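Plernivura changes kitchen waste rules for shared housing
26 September 2023

Residents of the Prandance housing blocks in Plernivura will have to sort kitchen waste into separate containers from next month, under revised collection terms issued by the contractor, Gendex.

The terms apply to all 786 flats in the development and replace the mixed-bag arrangement in force since the blocks opened. Each kitchen is to hold one container for food scraps and one for dry residual waste. Paper and card go to the existing store on the ground floor of each block. Glass collection is unchanged.

Gendex said the mixed bags had been giving trouble at the Sang transfer station, where loads with a high share of wet material are charged at a higher rate. Sampling carried out in June found food waste in most of the residual bags opened. The firm did not publish weights for individual blocks.

Containers will not be supplied. Any rigid bucket or bin with a capacity of up to 18 litres may be used for the residual fraction, provided that it has a handle and can be carried down the stairs without a trolley. Lids are required for food scraps only.
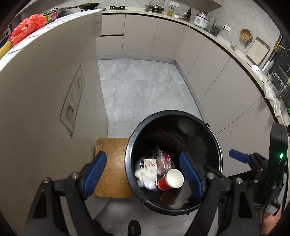
Residual waste from a kitchen is mostly light packaging and used paper, and under the new terms it may be placed in the container without a liner if it is free of food. Items should be emptied before disposal and need not be rinsed. A plain black bucket with a wire handle meets the specification. Used tissue and plastic wrappers, both present in the bucket shown, count as residual waste. A paper cup such as the red one beside them also goes in this container, as the card store does not accept cups with a coating. Small cartons are treated as card if they are clean and flattened, and as residual waste if they are not.

Containers are to be emptied into the wheeled bins in the yard and taken back to the flat. They must not be left on landings or in the bin yard overnight. Residual bins will be collected every 2 weeks and food scraps weekly. Where a bin is found to hold the wrong material, a tag will be fixed to it and the bin left until the next scheduled round.

A settling-in period of 4 weeks will apply, during which tagged bins will still be emptied. After that the standard charge for a contaminated bin will be added to the service account of the block concerned. The charge is set out in the schedule attached to the collection terms.

Printed copies of the sorting list are available from the Prandance site office. Batteries, paint and cooking oil remain excluded from all kitchen containers and should be taken to the Sang site during opening hours.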